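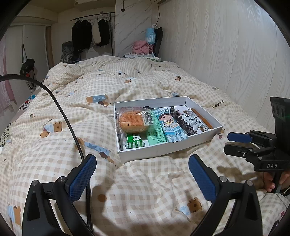 Snack tray notebook - entry for May, late afternoon

Box trial, second go. I'm writing this up before I forget it all, because last time I left it until after tea and then couldn't remember which insert went with which tray.

Where we are: Grencombe want a small gift box of mixed snacks, six to a box, for the people who stay in their guest rooms. The brief is one page and says "welcoming" four times. Hortensia has drawn three trays, all white, all shallow. I've been on the open one today, the plain rectangle with no lid, and I laid it out on the bed with the gingham duvet (the bears one!) as the box is meant to be found on a bed and I'm tired of judging everything on a grey bench. Soft surface, bit of a slope, creases everywhere. The tray doesn't sit flat on it and I think that's worth knowing.

What went in

The round bun in its clear wrap, top left. A little green and white striped packet tucked in under it against the front wall. The mint-green tube sort of thing. The pale blue one with the cartoon girl and the big blue Chinese characters, which Thanakorn picked out and which is everyone's favourite so far. The dark packet with the chocolatey pieces printed on it, at a slant. And the white one with cow spots and the orange stripe, down at the right-hand end.

Notes on how it packs

The bun is the awkward one. It's round, it's got height, and it wants a corner. I tried it in the middle in the first trial and everything else slid about round it like bumper cars. Upper left is much better, and with the striped packet in front of it the whole left end feels settled.

The rest go in more or less as a row and they fit loosely. There's a strip of bare white along the top and down the right. Hefin came past and said it looked mean, I said it looked airy, and we've agreed to ask someone who hasn't been staring at trays since breakfast. His idea is to take the long side in a bit. Mine is to leave the tray alone and put a fold of tissue in the gap. Tissue is cheaper than a new cutter and I'm saying so in writing.

The slanted dark packet bothers me less than I expected. I'd meant to straighten it and then liked it - a bit of a lean stops it looking like a shop shelf. Evie disagrees and wants them all upright, and she's the one who has to write the packing card, so I suppose she gets a say. "At a slant" is not an instruction anyone can follow the same way twice. Fair enough.

Colour

The white tray is right. On that cream and beige check it stands out without shouting, and the blue wrapper does all the work. I had the brown kraft sample from Prutlow ready as the other choice but I can't see it being as fresh against bedding. Will still try it, so that Teodoro can't say I didn't.

One thing on the cow spots: black on white in a white tray goes a little lost on the side where the orange stripe isn't. Might swap its place with the mint tube next time and see if the end of the tray looks brighter for it.

Numbers, such as they are

First order would be 200 trays, then 4,000 if Grencombe like them. Gallardo have quoted for the board at both and the price drops nicely at the bigger run, which of course it would. Filled weight has to stay under 475 g for the postage band, as some of these will be sent out and not just left on beds. I haven't weighed this mix yet. The kitchen scales have a flat battery and the good ones are at Karnena until they finish with them.

If we do post them, the open tray needs a sleeve or a band. No lid was fine for a bed. It's no good at all for a van.

To do

Weigh the six together and then one by one, with and without tissue.
Ask Hortensia for the front wall a touch lower, to show more of the little striped packet. It's hiding.
Try a flat packet in place of the bun, just to see how much trouble the bun is causing.
Kraft tray, same snacks, same bed, same bears.
Get Thanakorn to check the wording on the blue wrapper so we can list what's in it properly on the card.
Evie to draft the packing card, upright version first, slanted version if I can talk her round.

Later, same day: Hortensia says the front wall can come down but the corners will need a different fold, and can she have a tray back to cut up. Gave her the one with the coffee ring on it.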